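**Gosus opens toy sorting sessions to families in Plarkmont**

PLARKMONT, August. Gosus, the toy reuse and lending service, is opening its sorting sessions to families across Plarkmont and Ukovgate. Until now the sessions have been offered only to households on the lending list. Any home with children under six can now ask for one, and there is no charge for the first visit.

A session takes place in the family's own living room. Two Gosus sorters arrive with empty bins and labels. They work through the play food, small dishes and loose figures with the parents and decide what stays, what goes out on loan and what needs a wash. Most visits are finished before lunch.

Gosus now handles 3,000 toys a year, up from 2,000 when it moved into its present storeroom on Olszewski Street. Play food is the largest group and the hardest to keep together. The service has 38 play kitchen sets on its shelves, and 233 households have borrowed at least one.

"Parents tell us the big toys are easy," said Titilayo Jibrin, director of Gosus. "A ride-on truck has one place to go. It's the plastic fruit that ends up in four rooms."

**How the bins work**

Gosus uses open plastic bins and clean food tubs with no dividers. Children can see into them from above, and an adult can carry one with everything in it. Families who have a suitable box at home are asked to use that first. A large cookie tub does the job as well as anything sold for the purpose.

Fruit and vegetables go in together. Plates are stood on edge along one side so they don't bury the smaller pieces. Anything with beads or other small loose parts is put in a jar or a tub with a lid before it goes in with the rest.

The sorters work at a table or on the floor, whichever the family prefers.
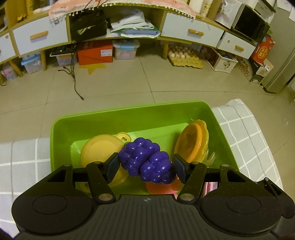
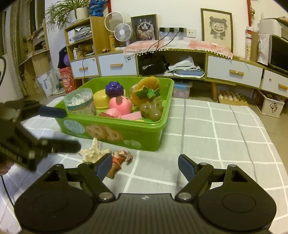

**What families need to do**

- Clear a patch of floor or a table before the visit.
- Put out the play food, dishes and figures. They do not need to be clean or complete.
- Set aside anything the child sleeps with. It will not be sorted.
- Have a drawer or low shelf free for the finished bins.
- Keep any spare food tubs with wide openings.

Children are welcome to take part. Jeptoo Rotich, who leads the visits, gives younger children one kind of thing to look for, such as grapes or cups.

"They know the pieces better than we do," Rotich said. "I had a girl in Ukovgate tell me which of two pineapples was hers and which came from her cousin. I couldn't see any difference."

**Lending and returns**

Toys that a family no longer wants can be given to Gosus at the end of the visit. They are washed at the Olszewski Street storeroom, checked for cracks and sharp edges, and added to a set. Broken pieces are not lent.

Sets go out for six weeks and can be renewed twice. Each comes with a card that lists the pieces. Borrowers are asked to check the card before bringing a set back, but there is no fine for a missing plate or carrot. Kayode Shehu, who runs the storeroom, keeps a shelf of spares to fill the gaps.

Gosus does not accept soft toys, battery toys or puzzles at present. It plans to look at puzzles again once the storeroom has more shelving.

**Booking**

Visits can be booked at the Gosus desk in the Plarkmont library or at the storeroom. Morning visits start at 9:30 a.m. and afternoon visits at 1:30 p.m. Families in Ukovgate should allow a longer wait for an afternoon visit, as only one pair of sorters covers that side of town.

**About Gosus**

Gosus collects, cleans and lends toys for children under six. It serves Plarkmont and Ukovgate and is funded by membership fees and local donations.

**Press contact:** Ritva Leinonen, Gosus, Olszewski Street, Plarkmont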